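The Plusstead Evening Reading

The Plusstead Evening Reading is a devotional gathering held in the hill town of Plusstead, where people of several faiths sit together to hear a teacher read aloud and then to copy out, by hand, a few lines of what they have heard. It is a quiet sort of custom, and a visitor who comes expecting music or a sermon may be a little puzzled at first, though most are won over by the time the tea comes out. The gathering meets every Monday after sundown in the old hall on the Brirkwood road, and all are welcome, whether or not they belong to a congregation.

Origins

The custom grew out of a much older one at Brirkwood, where pilgrims walking to the shrine at Clorkley used to stop for the night. Those who could read would read to those who couldn't, and in the morning each traveler was given a verse on a scrap of paper to carry up the hill. When the pilgrim road was moved to the other side of the valley, the people of Plusstead missed the readings so much that they began holding their own (at first in kitchens, and only later in the hall).

The copying

After the reading there is a silence, and then everyone writes. The passage is never longer than 4 lines, and it is meant to be written slowly, with a breath taken at the end of each line. Older members still like a reed pen, but any pen at all will do, and children very often use crayons.

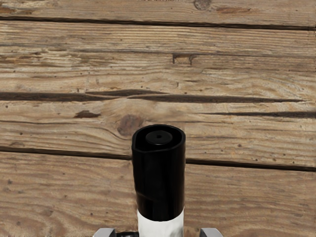
Black-and-white marker, capped, on weathered wood.

The finished pages are kept at home through the year, tucked into a prayer book or pinned up over the stove, and in September they are carried to Clorkley and left at the shrine. The walk takes 3 days at an easy pace, and in a good year nearly 700 people join in for at least part of the way.

The teacher's place

The one who reads is called the peng, an old valley word for a doorkeeper. A peng takes no fee and wears no special dress, and is asked to serve for a single year before handing the book to somebody else. The book itself, known fondly as the Peng, holds 77 passages gathered from scriptures, hymns and the sayings of wandering holy people, and a new one may be added only when the whole gathering agrees.

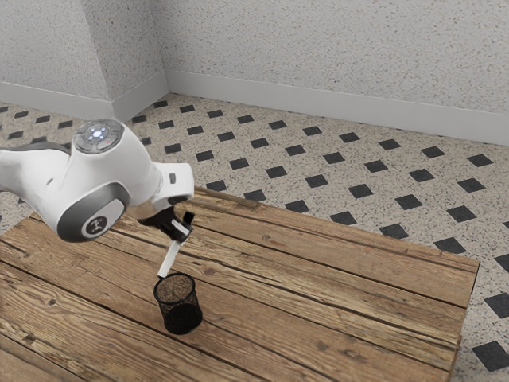 Related customs

Clorkley has a morning reading of its own, shorter and without the copying, which is held outdoors in the warmer months. At Brirkwood the old habit of giving a verse to travelers has come back in a small way, and anyone who stops at the guest house there may ask for one at the door.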